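Lutuvach Bench Group
Two-Arm Table: Pre-Run Safety and Inspection Checklist, with Comments
Gripper finger comparison, Juška set against Musta set

Date: 30/09/2026
Checked by: Salamatu Danladi
Second check: Eglė Rätsep
Location: Emetcombe, table bay

Marks used: OK / WATCH / FIX BEFORE RUN / N/A
Write a comment even when the mark is OK. Past comments have saved me so much time on this table, keep them coming!

SECTION A. POWER AND STOP

A1. Stop button reachable from the operator's seat and from the standing spot
OK. Both of us hit it from both places. Arms held, no sag.

A2. Stop button reset needs a separate action
OK.

A3. Power supplies off the floor, vents clear
OK. Left one hums a bit. Same hum as in January, so I've stopped worrying, but please write it down if it changes pitch.

A4. Mains lead not under tension
WATCH. It reaches, only just. Eglė has a longer one in the drawer and we'll swap it between sessions.

A5. Indicator light visible with the room lights on
OK

SECTION B. ARMS AND MOUNTING

B1. Base screws tight, both arms
OK. Quarter turn on one left base screw, the rest didn't move.

B2. Joint play by hand, power off
OK on shoulder and elbow, both arms. The right wrist has a tiny click in roll. You can feel it more than hear it. It was there with both finger sets, so I don't think it belongs to the comparison, but it belongs on this sheet.

B3. Home position reached from rest without touching the table or the other arm
OK. Ran it 4 times per arm. Lovely and smooth since the controller update, I could watch it all day.

B4. Joint limits set and tested
OK. The left elbow limit is a little tighter than the right on purpose (drying frame on that side). Don't "even them up".

B5. Arm-to-arm distance check turned on in the controller
OK. Tested by sending both to the middle of the table at slow speed. Right arm waited, left arm went first.

B6. Nothing loose on or under the base plate
OK after a tidy. One hex key found. Not naming anyone. (It was me.)

SECTION C. GRIPPERS AND FINGERS

C1. Fingers seated fully, screws in, no wobble
Juška: OK
Musta: WATCH. The left-hand finger needs a firm push before the screw goes in or it sits slightly proud. Once it's home it stays home. I'd like a line about that on the swap card.

C2. Finger tips checked for chips and sharp edges
Juška: OK, one rubbed corner, smooth to the touch.
Musta: OK. Beautiful edges on these, really nicely finished.

C3. Full open and full close, no object
OK, both sets. Close the Musta set slowly the first time after a swap.

C4. Grip force limit set for tableware, not for the block test
FIX BEFORE RUN, now fixed. It was still at 40 percent from the block test. Eglė caught it! This is why we do second checks. Please make C4 the one you read out loud to each other.

C5. Opens on power loss or holds on power loss?
Holds, both sets. Write it on the board by the seat so that visitors don't reach in expecting it to let go.

C6. Motor temperature after warm-up
OK. Right gripper runs warmer than left with either set. Comfortable to the hand.

C7. Cycle counter written down
1,121 on the right gripper at the start of the check. The left counter was reset with its new motor and I've asked for the old number to be added to the log.

SECTION D. CAMERAS AND CONTROLLER

D1. Fixed camera mount tight
OK. Tugged it, nothing shifted.

D2. Calibration card check
OK on the second try. First try failed with the side light on. Turn the side light off before D2, then back on for the run.

D3. Delay between hand controller and arm feels normal
OK. We compared the old controller profile with the new one back to back and the new one is such a pleasure. Small moves stay small. I could nudge a bowl without it turning into a shove.

D4. Recording stops when the stop button is pressed
OK. Checked twice.

D5. Disk space
OK

SECTION E. TABLE AND OBJECTS

E1. No cracked or chipped ceramics or glass
OK. Run a finger round every rim before it goes on the table, wearing the thin gloves.

E2. Objects within reach of at least one arm without stretching flat
WATCH. Things near the far right edge end up close in against the right arm's own elbow. Reachable, but you have to fold the arm up to do it and the elbow comes down lower than you expect.

E3. Rack stable
OK. Push test from the side and from above.

E4. Drying frame stable, no hanger past the agreed line
WATCH. See comment further down.

E5. Cloths dry, no threads hanging
OK. Trimmed one thread.

E6. People clear, hair and sleeves tied back
OK

SECTION F. SHORT TRIAL AND COMMENTS

We ran the same set of pickups with both finger sets, 122 pickups in all, split evenly. Slow speed first, then normal. Full numbers are in the log; the safety side is what matters on this sheet.

Comment, Salamatu: The Juška fingers are forgiving. You can come in a bit crooked on a bowl rim and they settle. On cloth they pinch a big fold and drag it. The Musta fingers are more exact and I love them on cups, but if you come down too far the tips meet the table before you notice. Set the table height floor in the controller before using them. I've added that to the swap card.

Comment, Eglė: Agree on all of it. I'd add that with the Musta set I found myself looking at the tips so hard that I forgot the elbow. One operator on the arms and one person watching elbows, please, at least for the first hour with a new set. 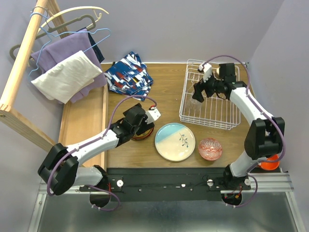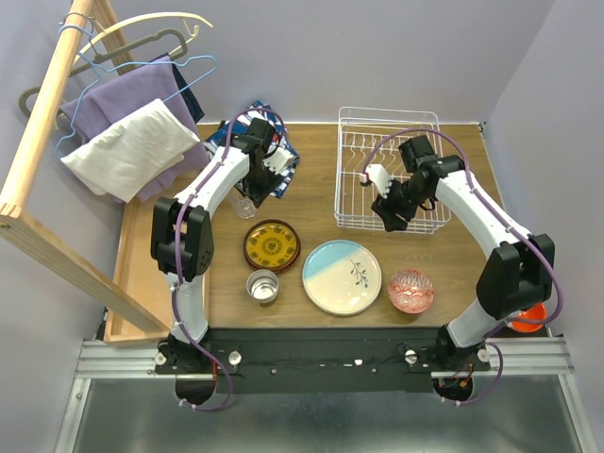 Table and rack side, both arms up.

Cable slack gets its own comment, as it's the item I'd most like the next pair to spend time on. We want enough loop for full wrist roll and no more. Too tight and it pulls at the clips, too loose and it finds something to catch on. In the second picture the left arm's purple cable arcs right over the top of the gripper, so do the roll test there with the arm reached out over the cloth as well as parked at home. The light blue hanger sticking out to the right is the reason for the WATCH on E4. Bring the left arm back toward the frame slowly and keep an eye on that wire. And do try the clear glass at both of its spots, in the rack as in the first picture and out on the table under the left gripper as in the second. It nearly vanishes against the white wires, so I'd go in at slow speed with either finger set.

SECTION G. OPEN ITEMS

G1. Longer mains lead fitted. Eglė.
G2. Swap card reprinted with the Musta push-in note and the height floor. Salamatu.
G3. Old cycle count for the left gripper added to the log. Open, waiting on a reply.
G4. Right wrist click. Check again after the next finger swap and compare with B2.
G5. Force limit to reset by itself when the tableware profile is loaded. Asked for, would be fantastic to have.

Result: cleared to run at normal speed, both finger sets, two people present.

Signed: S. Danladi
Second check signed: E. Rätsep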